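July 2023

I have been keeping track of our grocery spending since April, when we moved to Oltport and the rent went up. I thought I'd write down how it works, because my cousin asked and I kept giving her half an answer on the phone.

The system is a notebook. I tried two apps first and gave up on both. One wanted to connect to my bank and the other sorted everything into categories I didn't agree with (dish soap is not "dining"). In the notebook each shopping trip gets one line: the store, the total, and anything unusual we bought. At the end of the month I add it up with a calculator.

We set the limit at 800 dollars a month for four people. That includes paper towels and cat food but not the cat's medicine. The first month we went over. The second month we came in under, but we also spent a week at my sister's, so I don't count it for much.

Most of the overspending was small trips. We live 11 minutes on foot from Peltow, the corner market, and I was going there for one thing and coming home with a full bag. Now I keep a list on the refrigerator, and if something isn't on it by the morning of the big shop, it waits. My husband thinks this is too strict. He is allowed to think so – he still writes on the list.

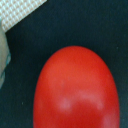

*Bright red against dark green.*

The big shop is at Bai, out past the bus depot. Their rice and dried beans are cheaper than anywhere else I've checked, and the fish is better too. I don't buy fruit there. It looks fine in the store and goes soft in two days. Fruit comes from the stand that Pranab Wanigasekara runs near the post office, where you can buy three plums if you only want three plums.

We also cook from the freezer once a week. Whatever has been in there longest is dinner. So far this has meant a lot of soup, and one lasagna that I had labeled as chili. My neighbor Seung-woo Shin does the same thing with his pantry shelves and says the canned pumpkin was the hardest part. We had four cans of it ourselves. I made bread with two and gave him the others, which he did not thank me for.

I have not cut out coffee. We buy the Clidano beans, they cost more than they should, and they go in the notebook with everything else.

Next I want to look at the electric bill. The old freezer in the basement runs all the time and I suspect it eats whatever we save by keeping it full. I need to borrow a meter to find out, and the library has a waiting list for theirs.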